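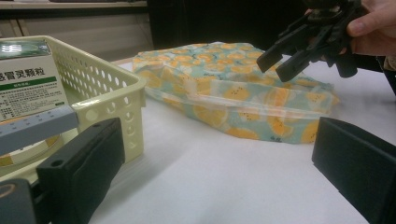
スライド1 ハンドグリッパーによる教示、ポーチとかごの卓上課題

(開始は午後の最初の枠。マイク確認してから。)

こんにちは。今日は「手でやって見せれば、ロボットは覚える」という話を、少し疑いながらします。反対派ではありません。うちのチームも毎日やっています。ただ、発表資料に書かれる数字と、机の前で感じる手応えがどうも合わない。

まず数字から。Skallimoという社内プロジェクトで、11月までに集めたデモは808本です。そのうち学習に回せたのは474本。残りは捨てました。多くの発表ではこの捨てた分が出てきません。「1,000本を超えるデモで学習」と書いてあったら、集めた数か使った数か、必ず質問してください。

(ここで一拍。笑いが起きなくても先へ。)

捨てた理由の内訳はBalakrishnan Thomasがまとめてくれました。一番多いのは、やる人の癖です。Selina Lehnerは布の端をつまんでから持ち上げる。Muthu Nairは真ん中をいきなり挟む。どちらも人間の目には成功です。混ぜて学習させると、方策はその中間、つまり端でも真ん中でもない場所に指を下ろします。

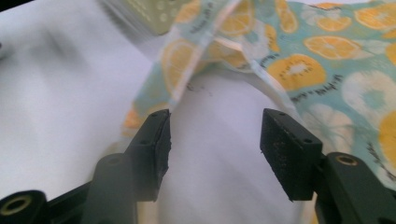
布物が特に厄介なのは、同じ状態が二度と来ないからです。箱なら向きと位置でだいたい記述できますが、柔らかいものは折れ方ひとつで別の課題になります。柄のある布だと、模型が柄を手がかりにしているのか形を見ているのか、こちらには判断がつきません。無地に替えて試せばいい、とよく言われます。試しました。成績は落ちましたが、柄のせいなのか、布の厚みが違ったせいなのか切り分けられていません。正直に「不明」と書いてあります。

もう一つ、指で感じた力の問題。人は手持ちの道具越しでも、引っかかりや滑りをかなり感じ取っています。カメラにはそれが写りません。記録に残るのは動きだけで、なぜそこで手を緩めたのかは残らない。遠隔操作だと今度は操作者のほうが感触を失うので、動きが遅く、慎重になります。Stevitzの拠点では遠隔操作、Prasbyでは手持ちで集めていますが、同じ課題でも軌道の見た目がまるで違います。

(質問が出そうなところ。「力覚センサーを付ければ?」→ 付けた班はある。Shobha Pillaiの班。校正の手間が増え、まだ比較できる結果はない、と答える。)

「誰でも教えられる」という宣伝文句についても一言。Senthil Nadarが新人に課題を教えたとき、使えるデモが安定して出るまで60分の練習が要りました。長いか短いかは意見が分かれます。でもゼロではないし、その時間は費用の表に載っていませんでした。

聞いている方にお願いしたいのは、次の点の確認です。

・集めた本数と使った本数の両方が書いてあるか
・デモをした人は何人で、評価の場にその人がいたか
・失敗の定義は収集の前に決めたか、後で決めたか 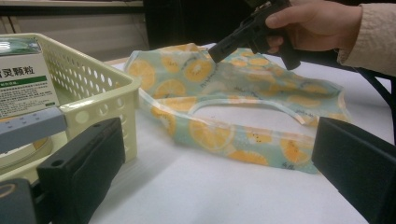 スライド7 両手の課題に移る前に

片手でさえこの状態なので、両手の話は控えめにします。左右のタイミングがずれたデモを失敗と呼ぶかどうか、班の中でまだ揉めています。Tse方式の自動判定も試しましたが、人の判定と食い違う例が多く、今は参考値の扱いです。

(残り時間が少なければ次の動画は飛ばす。飛ばすときも、成功した回だけを選んだ動画だと口頭で言うこと。)

質疑へ。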